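ok so I have been on a sourdough discard kick since August and I have opinions. too many opinions. putting them all here so my family can stop hearing them

first: I kept a starter for years and threw half of it down the sink every single morning like a fool. I bake bread maybe once a week. do the math on that flour, I did, and then I went and sat on the porch for a while

the thing that got me going was crackers. you take the discard, melted butter, salt, whatever seeds are at the back of the cupboard, spread it thinner than you think you should, and bake it low until it snaps. that's the whole recipe

I mean THIN. if you think it's thin, get the spatula back out. my first tray came out like roofing

a few of you asked about flour. I buy the Branoveo whole wheat because the store by me has it, and then plain white for everything else. I tried the Amissah rye for a month and loved the smell, but my starter went nuts on it and climbed out of the jar overnight. twice!

I scraped it off the toaster with a credit card. moving on

jar talk: wide mouth, straight sides, lid sitting loose on top. I had one of those pretty ones with the narrow neck and washing it was a punishment. I use 2 now and swap them so there's always a clean one waiting

pancakes are the gateway though. if you have a cup of discard and an egg you are most of the way to breakfast. I let mine sit with milk and a spoon of sugar while the coffee goes, then baking soda right at the end so it foams up. fun every time, I don't care how old I am

(do not add the baking soda and then go answer the door and talk for fifteen minutes. flat as a placemat)

someone replied that discard waffles are better than discard pancakes and I want you to know I made them that same night for dinner and yes. fine. you win. the edges!!

ok the scale question. please get a scale. mine is a Bikia, it cost less than lunch, and one of the buttons sticks – I still use it every day. cups are a guess when you're dealing with something that's half bubbles

my crackers are 42 grams of butter to a big scoop of discard and I will not be weighing the scoop, I know, I know, I heard myself

things I tried that did NOT work: discard brownies (weird tang, chewy in a bad way), discard dumplings (glue), discard as pie crust (my mother ate it and said "well, it's brown")

things that worked way better than they should have: scallion pancakes, banana bread, onion rings. the onion rings especially. I stood at the stove eating them straight off the rack and there were none left when it was time to sit down

the fridge jar is the real trick by the way. all the discard goes in one container in the fridge and you pull from it all week. mine gets pretty sour after a few days, so the older stuff goes to crackers and the fresh stuff goes to anything sweet

if it turns pink or orange or fuzzy throw out the whole thing, jar contents and all, and don't try to save a corner of it. gray liquid on top is just hungry starter, stir it in or pour it off
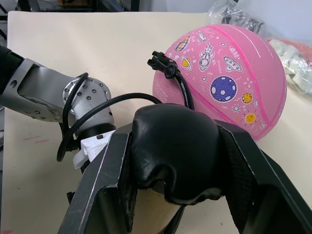 pizza dough people, I see you. I do a cup of discard plus a pinch of regular yeast, because I'm not waiting until tomorrow for pizza I want at 6 pm. long rest if you have it, short rest if you have kids yelling

I bake it on the Pistora steel, oven as hot as it goes, and it needs a good long preheat. the smoke alarm is part of the process at my house

did a batch for a potluck last month and came home with an empty pan and three people asking for starter. so now I have a row of little jam jars on the counter with lids half on, and I'm the person who gives you a jar of goo when you leave

if you get a jar from me: feed it when you get home, equal weights flour and water, leave it out until it doubles, then fridge. it is very hard to kill. mine once spent a whole vacation behind the mustard

next up is discard pretzels, I've got the dough resting now. will post the recipe if they hold together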